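The Last Door of Drandik

Britt-Marie Vik had played Skuststead for two years, and she had never seen the last door of the Drandik fortress open. Her guild was called Cordero, after a horse from an older game, and it had only eight members left. In December there had been many more. They moved to other games, or they had children, and their names stayed gray in the list.

"Tonight we do it properly," wrote Astham, who was the leader. "No tricks. I don't want to glitch through the wall again."

"The wall was faster," she answered.

"The wall gave us no reward."

This was true. They had stood on the other side in the dark, with no boss and no music, and after ten minutes the game had sent them all back to the harbor.

The raid began well. The healer stayed behind the pillars, as they had agreed, and Britt-Marie carried the lamp. The lamp was the job which the others avoided, because the carrier could not fight. She could only walk and hold the light, and everybody shouted at her if she walked too fast. She liked it. At her work people also shouted, but there she did not have a lamp.

At the second bridge they lost the healer. At the stairs they lost two archers, and one of them wrote a very rude word in Portuguese.

"How much health do you have?" Astham asked.

"227."

"It is enough. Go to the door and don't stop for me."

She went. Behind her the giant struck the floor and the picture on her monitor shook. She saw Astham's name become gray, but this time it was only the gray of the dead, who come back in the morning.
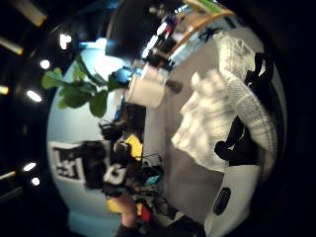
Behind the Door

There was a small room with a table and a chair. On the table lay a book, and she put down the lamp so that she could read it. It had the names of all players who had come in before her. She had expected a long list, but it did not even fill one page.

"What is there?" wrote Astham. "Is it gold?"

"100 coins," she wrote, when she had looked under the chair. "And a book."

"Only 100?"

"You can sign it."

For a while the chat was silent. Then the archer asked if she could write his name too, and the healer asked the same. Britt-Marie pulled her keyboard closer and began with the gray ones.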